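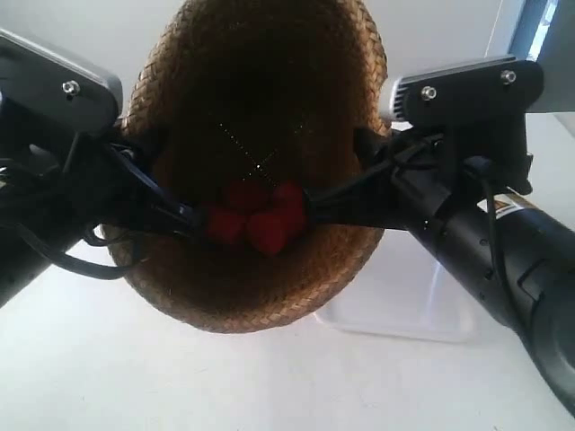
I keep getting asked whether I've changed my mind about learned policies, and the answer is a little, and less than Caoimhe Cronin would like. She works on the perception side of our project and she thinks I'm a crank. I do the plumbing: the episode logger, the replay tool, the thing that turns a directory of recordings into something you can train on. So my view is from the basement and you should weigh it accordingly.

What set me off this time was a number. We were told at the October review that Tellico (that's our two-arm controller, I didn't name it) was at 70 percent on picking things out of deep containers. Seventy percent of what? I asked, and there was a silence, and then somebody said of episodes. Fine. I went and pulled the episodes.

There were 3,055 of them in the evaluation folder. Over 300 had no outcome label, and the scoring script was quietly dropping those. That isn't fraud, it's a default in a function I probably wrote. But if you look at what kind of run ends without a label, it's mostly runs where the operator hit stop before the end. People hit stop when things are going badly. So the denominator was leaving out a pile of failures and we were all walking around quoting the result.

Deep containers are a nasty case anyway. The depth camera hates a dark interior. Woven sides are worse, because you get a bit of return from the weave and nothing from behind it, and the point cloud comes back looking like moth damage. Flunau, which is the segmentation model everyone was so pleased with last year, does well on objects sitting out on a white table. Put a few things of the same color together in the shade and it hands you one blob. Then the planner asks for a grasp on the blob and gets a perfectly confident answer, with a score, for an object that doesn't exist.

Caoimhe's position is that the policy doesn't need the segmentation. Feed it the wrist cameras, let it work out the rest. And sometimes it does look good! I've watched replays where both arms come in from the sides and close on something I couldn't have picked out myself from the image. I've also watched the same checkpoint, same config, try to pinch the rim for forty seconds. I can't tell you what differed between the two. Neither can she, and this is my complaint in one line.

With the old planner, when it did something stupid, I could open the log and find the stupid thing. It was a bad transform or a stale frame or a collision margin set for some other gripper. I'd fix it and it stayed fixed. With the policy the fix is always more data. We added 4,000 demonstrations in the spring and the deep container score went up, and the score for shallow trays went down, and when I asked why, I was told it would probably come back with more data.

Gearóid Gallagher made the fair point that I'm comparing a policy that's a year old with a planner that had years of people like me patching it. True. He also pointed out that my planner never got near two arms in one tight opening without locking up, since each arm saw the other as an obstacle and both sat there being polite. Also true, and I don't have a comeback. I spent most of a winter on that deadlock and ended up with a priority flag, which is a grand name for making the right arm wait.

So where I've landed, for now, is on dull stuff. The scoring script now counts unlabeled episodes as failures unless a person goes in and says otherwise. The replay tool shows the joint commands next to both wrist views on one clock, and it turned up a timestamp offset between left and right that had been in every recording we'd made. Nobody had noticed. The policy had been training on it the whole time and I'd love to know what it learned from that.

I reran the evaluation with the new script and the number is lower. I'm not going to post it until the offset is out of the data and we've trained again. Caoimhe has a bet on with me about which way it'll move. Comments are open, but if you're going to tell me about scaling, please read the paragraph about the trays first.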